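4.2 Granular contact: the litter task

Published comparisons of two-finger grippers lean heavily on rigid objects on a clear tabletop. We doubt that rankings obtained this way say much about household work, and the litter task was added to find out. The gripper must take hold of an upright scoop, draw it through granular litter and lift clumps without spilling over the rim. We ran the Titum and Ketine fingers on the same arm and the same Slaoui controller, 200 trials each, with the wrist camera as the only view.

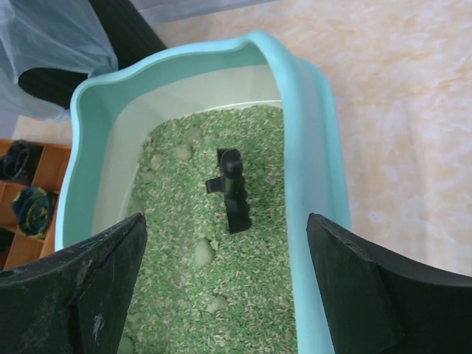

Figure 2. Wrist camera view of the litter task, with the scoop standing between the gripper fingers.

The supplier of the Ketine fingers recommends them for "all domestic tools." Our results do not support so broad a claim. They held the handle more firmly in the first pull, but the advantage shrank once the blade met resistance, and after some 300 grasps both pads had lost enough friction that we could no longer tell the two apart. The Titum fingers let the handle rotate more often - a fault that the standard slip score misses entirely, as the tool never leaves the grip.

The camera deserves equal suspicion. Clumps and loose granules can be close in color, and a clump low in the view is easily hidden by a finger when the hand closes. Of the 3631 clump labels produced by the Giria detector, we rechecked only a part by hand, and we would not rest a ranking on the remainder. Differences in clump removal between the two grippers should be read with this in mind.

Contact the corresponding author | Copyright the authors | Back to top

Related items
Slip scores and what they leave out
Wrist cameras in cluttered homes: a second look
Pad wear in two-finger grippers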